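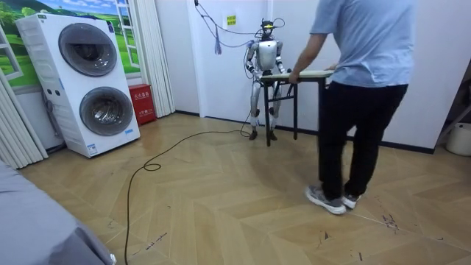 One table, two carriers, and one of them has a cable coming out of its head.

OK so a thread on whether machines can do chores yet, because I keep getting asked at dinners and I keep giving a bad answer. I've spent a lot of years turning over furnished rentals in Skestovdale and I have opinions about furniture and who should be on the other end of it!

Short version: ask me about carrying. Everybody wants to talk about folding shirts. Shirts are fine, I can fold shirts while watching TV. What I can't do alone is get a table past a bed without taking a chunk out of the wall.

I used to keep a list of everything we did in a turnover. It got up to 287 separate jobs before I quit adding to it, and that's for a small furnished apartment. "Move table" is on there one time, as if it were one thing.

It is so many things. Somebody picks a side. Somebody decides who walks backward. You lift and the other end comes up late, so the top tips, and now your end is heavier than it was a second ago. Then you hit the rug.

And people do nearly all of that without a word. You feel the other person slow down through the wood and you slow down too. My old crew partner Ilse Kohlhase and I could do a whole sofa on grunts.

So when somebody tells me a robot can carry 13 pounds or whatever the number is, I go sure, great, but can it carry HALF of something while I have the other half and I'm about to sneeze?

That's the bit I find really exciting, by the way. I know this is going to sound like complaining but I love this stuff. A machine that could hold up its end of a table would change my work way more than one that makes coffee.

Things I'd want to know before I let one near a tenant's dining set:

Does it notice when I stop?

Does it let go when I say let go, and does it wait until the legs are down?

What does it do when a leg catches on something? A person backs up an inch. I've met a few people who don't, and they didn't last long on the crew.

Where do its feet go? Mine go wherever there's floor. I've stepped over cords, cats and one sleeping toddler, all with a dresser in my arms.

Somebody always brings up the vacuum robots at this point. "We already have them, they work fine." They do work fine! We run them at the Gradunska units. But a vacuum has the floor to itself and no hands, and if it gets confused it just sits under a chair and beeps. The worst outcome is crumbs.

The worst outcome with a table is my foot.

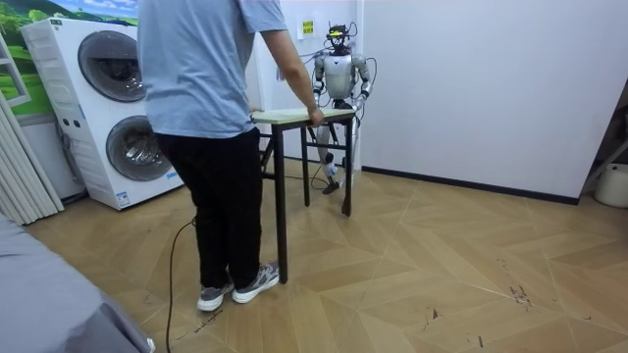

Anyway, back to walking backward. That's the job I'd be happiest to give away and the one I'd trust a machine with last. The backward person can't see and has to believe everything the forward person tells them, and the forward person is usually looking at the doorknob.

With two people there's a deal. If you're walking backward, I talk. "Little left, little left, bed, stop." With a machine I don't know yet who talks. Me, I guess? I'd feel silly for a day and then I'd be chatting to it like it was Ilse.

A machine could be better at it than us too. It doesn't have to go by feel alone if it has cameras, and it isn't thinking about lunch. I can totally imagine one that keeps its end level the whole way while my end wobbles all over the place, and then I'm the problem.

Which brings me to light furniture. You'd think a small skinny table would be the easy case. I think it's the mean one. Heavy stuff moves slow and you get a warning. A light table goes wherever the pushier person sends it. If you pull a bit early the whole thing swings, and the legs clip the baseboard.

New people on our crew always start on light things for that reason. Well, also so they don't hurt themselves. But mostly you learn to be gentle on a light table, and a dresser teaches you nothing but regret.

Hands are the other half of it. How you hold the end of a tabletop depends on what you're about to do. Fingers under if you're lifting, palms on the edge if you're steering or scooting. I switch without thinking, and sometimes I have one hand doing each.

I tried to write that down once for a training sheet and gave up. "Hold it so it doesn't drop" is what the sheet says now. I would not enjoy being the engineer who gets handed that sheet.

Also surfaces! A matte top and a polished one need a different grip, and if somebody has wiped it down with that lemon spray, forget it, you're carrying a fish. 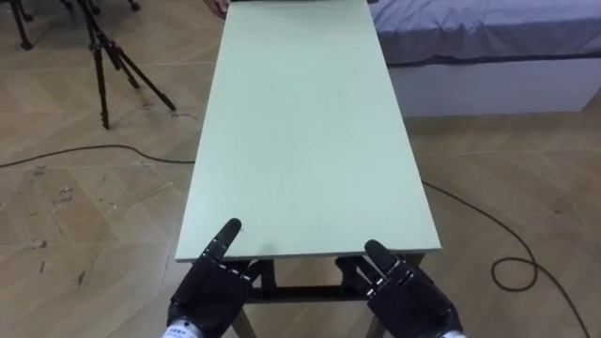

Masanobu Mizuno replied that I've got this backward and should be putting wheels on everything. Tables on casters, beds on casters, then one person or one very dumb machine could shove the whole room around before breakfast.

And look, I don't hate it. We did casters on the desks at Andorcombe and I loved them right up until people started typing at them. The desks wandered. One tenant wedged hers in place with paperback books, and I had to move all the books before I could move the desk.

But I do think he's got hold of something. A lot of "can a robot do this chore" is really "would you change your house so it could." We did it for dishwashers. We bought plates that go in the dishwasher! My grandmother's plates have been in a box for years because they can't.

So would I change the apartments? Some. I'd get all the cords off the floor, and I'd do that for the humans too. I'd leave more space next to the beds. I'd stop buying those tables with a bar across the legs right where your shin wants to be.

I wouldn't rip up a nice floor for it. Ask me again when one of them can also do the oven.

Misaki Higuchi asked in my messages about shop floors, where everything's already flat and on wheels and laid out with paint lines. I only know the warehouse where we store spare mattresses, but yes, I think that's an easier world. Same aisle, same pallet, every day. In an apartment the last tenant has always moved something, and it's always the thing you were counting on.

The mattress warehouse is where I'd try one first. If it drops a mattress, who cares, it's a mattress.

Somebody else wanted to know if I'm scared for my job. Not really? I'm 287 jobs deep in a list and the table's one line. There's a line on there that says "figure out smell." I'd like to see that demo very much.

What I'd worry about is the middle part, where a machine can do the carrying but still needs a person stuck on the other end all day matching its pace. I've been on a crew like that with humans. You get home and your shoulders feel like you've been walking somebody else's dog.

So here's my homemade test, free to anybody who builds these. Put me on one end of a light table. Don't tell the machine where we're going. I'll change my mind partway, stop to scratch my nose, and bump it into the bed. If the top stays more or less level and my toes are fine, I'll say it can do the chore.

Bonus round: do it in a room that still has all its stuff in it. Laundry machine, curtains, somebody's bucket. Empty rooms are easy, I'd carry a piano through an empty room (I would not).

My current answer for dinners, then: "not on my crew yet, but I'd hold the other end." Emiko Imai says that's too long for a dinner answer and I should just say "soon." I'm not saying soon. I've been told soon about the elevator at Ñahui since I started there.

Going to go move a bookcase now, with a human, who is late. If you work on the two-carriers-one-table problem please write to me, I've got so many questions about the letting go part – it's the bit where I've lost the most fingernails.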